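3.2 Objects with straps, loops and printed labels

The second group of objects in our study came from the shelves of the Stuvotby lending store, where small household goods are kept between one loan and the next. The store holds 1,000 items, and from these we took 50 for closer study. We wanted to learn how people decide where an object should go when its shape does not tell them clearly what it is for. In the first group, which came from the Clornska kitchen, this question was hardly present. A plate goes with plates. In the second group the participants stopped more often, turned the object in their hands and looked for some other sign.

Two kinds of sign were named most often in the interviews. The first was a fitting by which the object could be hung or carried, such as a ring, a clip or a strap. The second was a printed label. Of the 20 participants, 14 said that they would look at a label before they looked at the form of the object. This agrees with the earlier work of Mac Giolla on storage in shared houses, although in that work the labels were written by hand and were much larger.

The labels in our material were often difficult to use. Many of them are made as a table, with narrow rows and small letters, and they follow the round side of the object, so that one must turn it to read a full line. When an object was put down with its label the wrong way up, several participants did not try to read it and sorted the object by its strap or its colour. Figure 4 shows two objects lying close together, one with a metal loop at its side and one with a strap and a label of the table kind.

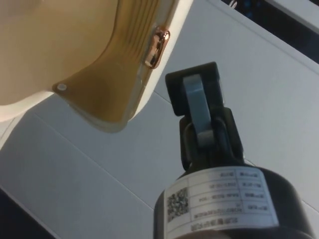
Figure 4. A cream object with an amber band and a rose-gold loop, and a black cylinder with a grey strip held in its bracket. The white label on the cylinder carries a table and a QR code.

3.3 Sorting rules given by the participants

After the shelf task we asked each participant to write down the rules which they had followed. The answers were short, in most cases one or two sentences, and we coded them with the Kinport list without changes. Rules about size were given first by most participants, also by those who had not followed them during the task. Rules about hanging were given later and with less certainty. One participant wrote that everything with a loop should be on a hook, but then added that the store has too few hooks for this.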